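I get the same handful of questions every time I post a fight card preview, so I'm putting the answers in one spot. I write up small hall boxing, mostly the Flitmont shows, and I've been doing it long enough to be wrong about nearly everyone at least once. If your question isn't on the list, send it in and I'll add it.

## Questions about the previews

**How do you decide who to pick?**

I watch whatever footage I can find, and I always start with the losses. A win over a guy who came to fall down tells me next to nothing, but a close decision loss on the road tells me loads! After that I look at who they've sparred with, how long they've been out, and whether they've changed trainers. Then I go with my gut anyway (sorry).

**Do you ever change a pick after the weigh-in?**

Yes, and I'll mark it at the top of the preview when I do. If somebody looks drawn on the scale, or comes in over and has to go back and sweat it off, I want to be able to move. I don't change anything once the first bell of the night has gone. That would be cheating.

**Why do you keep picking Wiroj Chareonsuk?**

Because I love watching him! He throws the left to the body better than anyone at his weight around here and he doesn't get rattled. I know he lost to Guido Vitale and I know I had him winning it wide. I've watched that one back 3 times now and I still give him the last two rounds, but Vitale's jab was the better punch all night and the judges had it right.

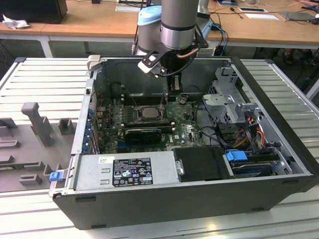

**So who wins the rematch in November?**

Vitale on points is my pick as of today, 2026-10-30. Chareonsuk has the better engine late on, and if he can get inside early enough he could make it very ugly. I just think Vitale is too tidy with his feet to let him. Ask me again after the weigh-in.

**Is Knut Weidemann finished?**

I don't think so, but he needs to stop taking fights on short notice. He's 29 and he boxes like a man ten years older when he hasn't had a full camp. Give him eight proper weeks and he's a handful for anybody on the Flitmont roster. Give him ten days and he's holding on by the fourth round, and we've all seen that movie.

## Questions about scoring and odds

**How do you score a round that nobody seems to win?**

I look for the cleaner punches first. If there really weren't any, I go with whoever was making the fight happen where they wanted it. That doesn't always mean the one walking forward - you can walk forward into jabs for three minutes and lose the round clearly. I'll score one even if I have to, but I feel bad about it.

**Your scorecards don't match the official ones. Are you saying the judges are bad?**

Not usually. They're sitting in three different seats and I'm in a fourth, sometimes with a ring post right in my eyeline. I had Thitima Thongdee winning her last one by 5 rounds and one judge had it a lot closer, and when I talked to folks on the other side of the hall they'd seen it his way too. Angles matter more than people like to admit.

**What does it mean when you call a fighter overpriced?**

Only that I think the odds make them look like a safer bet than they are. A fighter can be overpriced and still win easily. I'm not telling you to put money on anything, and please don't write to me if you did and it went badly.

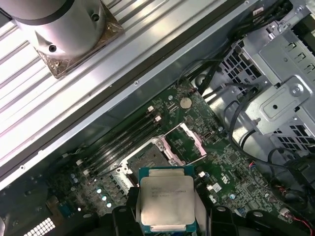 ## Questions about going to the shows

**What time should I get there?**

Early! The first bouts are often the best of the night and half the seats are empty for them. Jirayu Sriwong's debut was the opening fight on its card and it was the one I was still talking about on the drive home. Plenty of people missed it.

**Are the cheap seats any good?**

At the Chuensuk hall, yes, all of them. The balcony is close and you can see the footwork better than you can from the floor. At Podetti's place I'd pay extra, as the back rows are flat and you'll be looking at somebody's hat.

**Can I bring my kid?**

Check the ticket, it changes from show to show. Mine came along at twelve and mainly wanted to know about the ring card music.

**Can I use one of your scorecards on my own site?**

Sure, just link back to the page it came from.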